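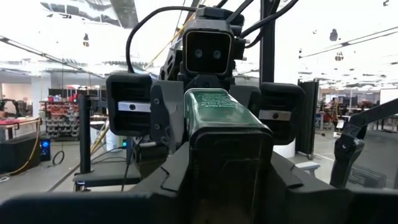 Bench notes, Wednesday, left arm

Okay, the green tin. We've been stuck on foam blocks for so long that I'd forgotten how much fussier a shiny thing with real edges is, and the Nivent challenge sheet says "rigid household container" so there's no wriggling out of it. I went with the upright grasp, low on the body, jaws closed on the bottom half and the printed part left showing above them. The wrist camera gets a good look at it that way (and so do the two eyes in the head, if we hold it up at that height).

Settings, before I lose them again: closing effort 238, which is the number from the Ouellet worksheet and not the one I scribbled on the whiteboard last time. Please ignore the whiteboard! The position limit in the config was 2,000 and I've pulled it down to 1,622 for this tin only. It's saved as its own profile, so if you load the default you'll be back at 2,000 and you'll wonder what I'm talking about.

Glare

The overhead strips are a pain. The tin is glossy, the ceiling is white, and the whole top of the wrist view goes pale while the tin stays dark. I tried locking exposure on the tin and then the room blew out even more, which I guess I should've seen coming. Then I tried it on auto and the label text came and went from one capture to the next. Left it on auto for now. If anybody in the Cinar section has a matte container of the same sort of size, I'd love to borrow it for an afternoon and see whether it's the shine or the small lettering that the detector hates.

Our detector calls it "book" a lot, by the way. I can sort of see it: green rectangle, little lines of white text. We need our own labels for this one, and I'd like them from both the wrist view and the head view, with the arm in a bunch of different poses so it doesn't just learn that one corner of the room.

Still to do

Run the Prelico pick script start to finish, 11 tries, no touching anything in between (yes, that includes me).

Write down where the tin starts each time. Tape marks would be nice, we're out of tape.

Copy the left profile over to the right gripper and check the sign on the wrist rotation before powering up. We all remember.

Somebody move the yellow floor cable closer to the wall, I keep catching it with my chair.

I'm in again after four if anyone wants to do the labeling together, it goes a lot faster with two people and I'll bring the snacks.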